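Chapter 4
Storing Goods: Where Things Go and Why

Every business that sells physical goods has to keep some of them somewhere. A bakery keeps flour for a few days. A hardware supplier may keep a slow-selling hinge for two years. In both cases money has been spent on the goods and has not come back yet, and the goods take up space that has to be paid for.

This chapter deals with the layout of a storeroom or warehouse. Chapter 3 covered how much stock to hold. Here we assume that the amount has been settled and ask where each item should be put.

Take the case of Haque, a wholesaler of plumbing parts with 2000 different items on its list. When the firm opened, each new item was given the next free shelf. Washers ended up beside the door and the most popular tap valve ended up at the far wall. Staff walked the full length of the building many times a day. In April the manager, Tharindu Begum, went through the order slips and found that 40 items made up most of the picking work. She moved those items to the shelves nearest the packing table and left the rest alone.

Her method is called placement by popularity. It is the simplest of the three methods in this chapter. Items are ranked by how often they are ordered, and the ones at the top of the ranking get the closest places. Note that the ranking uses the number of orders and ignores the number of pieces. A customer who buys 30 washers at once still causes only one trip to the shelf.

The second method is placement by family. Goods that are often ordered together are stored together, even if one of them sells poorly alone.
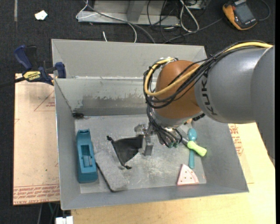
The third method is random placement, in which an item goes to any open location and a computer record keeps track of it. Space is used well, because no shelf waits empty for a product that is out of stock. The weakness is the record. If a worker enters bay 17 and puts the box in bay 71, the box is lost until the next count.

Most firms mix the methods. Section 4.1 begins with placement by popularity and shows how to build the ranking from a set of order slips.

Comments

Treven: Clear chapter. Is there an answer key for 4.1?

cullell_r: We tried the family method in our school supply room and it worked better than popularity for us.

Flukach: Section 4.2 link goes to chapter 5.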